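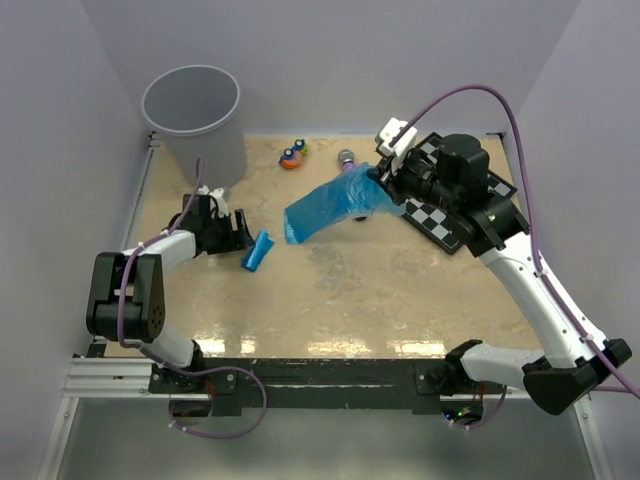 Why does pressing one small pedal stop a whole car, a reader in Prurkanik wrote, when I can't stop it by pushing on it with both arms? The letter also asked whether a driver has to be very strong.

The driver doesn't need to be strong. The brake system multiplies the push of a foot several times before it reaches the wheels. This page explains the parts in the order that the push travels through them.

Chaimongkol Car Pages for Young Readers
Part 4: Brakes
Updated 2026-01-03

The job of a brake

A moving car has energy because it is moving. This is called kinetic energy. To stop the car, the energy has to go somewhere, and in an ordinary brake it turns into heat. Rub your hands together hard for ten seconds. Your palms get warm because of friction, the force that resists two surfaces sliding against each other. Brakes use the same force with much harder materials.

A small car such as the Zelteck weighs around 3000 pounds with nobody in it. Add people and bags and there is more weight to stop, so there is more energy to turn into heat.

The pedal is a lever

The brake pedal hangs from a pivot near the top. Your foot pushes at the bottom, far from the pivot. A rod is attached much closer to the pivot. The foot moves a long way with a small force, and the rod moves a short way with a larger force. A seesaw works on the same rule: a light child sitting far from the middle can lift a heavier child sitting near it.

Most cars add a second helper called a brake booster. It is a round metal can behind the pedal with a flexible sheet inside. When the driver presses the pedal, air pressure pushes on one side of the sheet more than on the other, and this adds to the push of the foot. Some newer cars use an electric motor for this job.

Liquid carries the push

The rod pushes a piston inside the master cylinder. A piston is a plug that slides inside a tube. In front of it is brake fluid, a liquid that hardly squeezes at all. When the piston pushes on the fluid, the pressure rises everywhere in the system, and thin pipes carry it to all four wheels.

At each wheel there is another piston, wider than the first. The same pressure acting on a wider piston makes a bigger force. The wider piston moves a shorter distance in return.
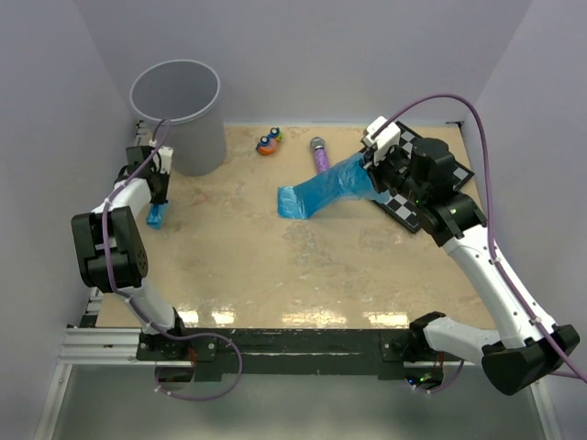 The fluid must have no air bubbles in it. Air is easy to squeeze, so a bubble in the pipe would shrink when the pedal was pressed, and part of the push would be lost. The pedal would feel soft, like pressing on a sponge. Mechanics remove the bubbles by letting some fluid out through a small valve at each wheel. This is called bleeding the brakes.

Discs and pads

Behind many car wheels is a flat metal disc, usually made of iron. It turns with the wheel. A clamp called a caliper fits over the edge of the disc and holds two brake pads, one on each side. When the piston moves, the pads squeeze the disc. Friction slows the disc, and the wheel slows with it.

Front discs are often bigger than rear discs. When a car brakes, its weight shifts forward – you can feel this when your body leans into the seat belt – and the front tires press harder on the road. They can do more of the stopping.

Many discs have air gaps between their two faces. Air moves through the gaps and carries heat away. Pads that get too hot grip less well, a problem called brake fade. Drivers going down a long hill use a lower gear so that the brakes have less work to do.

How far does a car travel before it stops?

On the dry test track at Vananent, the Zelteck needs 126 feet to stop from 60 miles per hour once the brakes are on. But the driver must first see the danger and move a foot to the pedal. During that time the car is still going at full speed. With this part included, the distance in the same test was 190 feet.

Speed matters more than most people expect. A car going twice as fast has four times as much kinetic energy, so it needs about four times the braking distance on the same road. Water, ice or worn tires make it longer still.
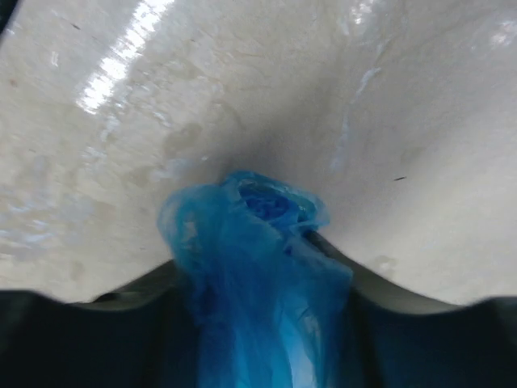 What stops the wheels from locking when the driver presses very hard?

A system called ABS, short for anti-lock braking system. A sensor at each wheel measures how fast it is turning. If one wheel slows much too quickly, a computer lowers the fluid pressure to that wheel for a moment, then raises it again. This can happen many times in one second. The driver may feel the pedal shake. A wheel that keeps turning can still be steered, and a locked wheel slides straight ahead.

Words to know

Caliper: the clamp that presses the pads against the disc.
Friction: the force that resists sliding.
Master cylinder: the part that turns the push of the pedal into fluid pressure.
Piston: a plug that slides inside a tube.

Part 5 covers the parking brake, which in many cars works with a steel cable and needs no fluid.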